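Informe del proyecto de asignatura: plan de compra y presupuesto para una célula de manipulación de textiles
Grupo 3. Autores: Crescencio Bañuelos e Isla Cosgrove
Versión entregada el 2 oct 2023

1. Punto de partida

En el mes de julio el laboratorio nos pidió un plan para equipar un segundo puesto de manipulación de telas. El primer puesto ya funciona, pero se montó con piezas de distintos proyectos y no existe una lista de compra que se pueda repetir. Nuestro trabajo consistió en revisar lo que hay, decidir lo que se necesita de verdad y pedir ofertas a dos proveedores, Stasidine y Undar.

No hemos incluido el brazo en el presupuesto. El departamento lo compra por otra vía y el plazo no depende de nosotros.

2. Lo que se gasta con el uso

Al principio pensamos que la partida más importante sería la pinza. Después de leer las notas del primer puesto cambiamos de opinión: la pinza se compra una vez, pero las superficies de contacto y las telas de ensayo se deben reponer. Las superficies recogen pelusa, y una superficie con pelusa no agarra igual una tela fina. 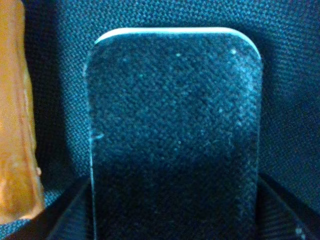 Por este motivo separamos el presupuesto en dos partes, la inversión inicial y el consumo de un curso. En el consumo entran las superficies de repuesto para los dedos, el rodillo adhesivo para limpiarlas y las telas. Las telas se piden en varios colores, también oscuros, porque con una tela oscura sobre fondo oscuro la cámara de la muñeca tiene más dificultad para encontrar el borde. Si se compran solamente telas claras, el ensayo resulta demasiado fácil.

3. Ofertas recibidas

Stasidine: pinza de dos dedos, cámara de muñeca y soporte, 1425 euros. El precio incluye un juego de superficies de repuesto.
Undar: pinza de dos dedos y cámara de muñeca, 1129 euros. El soporte se paga aparte y no hay repuestos incluidos.

La diferencia parece clara, pero no son ofertas iguales. Undar no nos pudo confirmar el precio de los repuestos antes de la entrega de este informe. Preguntamos también si era posible comprar la pinza sin la cámara - la respuesta fue negativa en los dos casos.

4. Mesa, cubierta y paneles

Para la zona de trabajo proponemos una superficie plana cubierta con tela oscura y paneles claros detrás. El fondo claro ayuda a distinguir el límite de la mesa, y los paneles evitan que la cámara vea el resto del laboratorio. La cubierta debe quedar bastante estirada, pero aceptamos alguna arruga suave. También conviene prever paños pequeños con el borde cosido, porque la costura ofrece un punto de agarre distinto al del centro del paño.
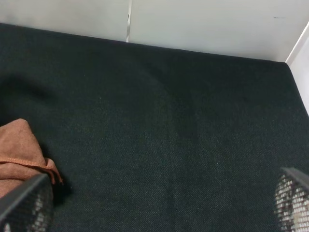
Murray Costigan opinó, al leer el borrador, que la cubierta debería comprarse por duplicado desde el primer día, y que él pondría ese dinero antes que una cámara mejor. Según él, cuando la única cubierta está en la lavandería el puesto se queda parado, y eso cuesta más que un metro de tela.

Aceptamos la observación y añadimos una segunda cubierta a la lista.

5. Propuesta

Recomendamos la oferta de Stasidine si el laboratorio puede pagarla en este curso. Si no es posible, la oferta de Undar es suficiente, con la condición de recibir por escrito el precio de los repuestos. Los paneles se pueden cortar en el taller y no necesitan proveedor.

Queda pendiente decidir quién firma el pedido y en qué armario se guardan las telas limpias.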